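Catalog > Packing Room > Work Surfaces > Bottle Lanes

Ollix Bottle Lane Surface, Green

By Gemma Ferraro, December
4 min read

The Ollix Bottle Lane Surface is a work surface for handling small and medium plastic bottles before labeling checks and case packing. It is supplied as a flat top for fixed benches or as a replacement top for existing Ollix packing frames. Both versions take the same side rails and the same liners.

General

The surface is green on the working side. The color was chosen for contrast with clear, white and amber bottles, and it is the only color held in stock. The finish has a slight gloss. Light scuffing appears with normal use and does not affect how bottles move across the surface. Deep cuts do, and a cut top should be turned or replaced.

Bottles may be stood upright or laid on their side. For mixed lots, laying them down is the usual method, with the label turned up for reading. Bottles with tall necks should be laid with all necks facing the same way so that caps do not catch on the next body in the row.

Specifications

Usable width: 27 inches
Length, standard top: 47 inches
Rated load, evenly spread: 182 lb
Rated load, with Wonditz leg set: 276 lb
Working side: green, slight gloss
Edges: squared, suitable for clip-on rail
Assembly: two people

The higher load rating applies only when all four feet of the Wonditz leg set are in contact with the floor. Check with a level after the first full day of use.

Fitting

Remove the old top and clean the frame. Set the new top on the frame with the green side up and the cut mark toward the operator. Start the fasteners by hand, working from the center to the ends, then tighten in the same order. Rails go on last. If a rail will not seat, loosen the nearest two fasteners and try again.

Tops stored in an unheated area should be brought inside the evening before fitting.

Cleaning

Wipe with a damp cloth and mild dish soap at the end of each shift. Dry with a second cloth. Do not use abrasive pads or solvent-based label remover on the green side. Adhesive left by labels can be lifted with a plastic scraper held nearly flat.

Liquid spills should be cleared from the rail channel as well as the surface. Pull the rail, rinse it and let it dry before refitting.

Ordering

Tops ship flat from the Bitutcombe warehouse. Orders received by 2 p.m. leave the same day, except Saturday. Cut-to-length tops are made to order and cannot be returned. State the frame number when ordering a replacement; it is stamped on the inside of the left leg. Questions on older frames go to Roya Daneshvar in parts.

In use: orange bottles with clear necks, handled on their side at the green surface.
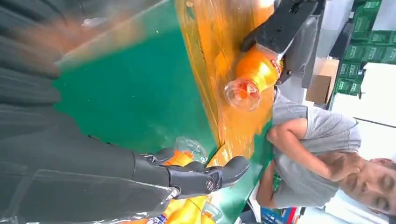

Parts and spares

Clip-on side rail, pair
Rail end caps, set of four
Fastener kit, standard top
Wonditz leg set
Plastic scraper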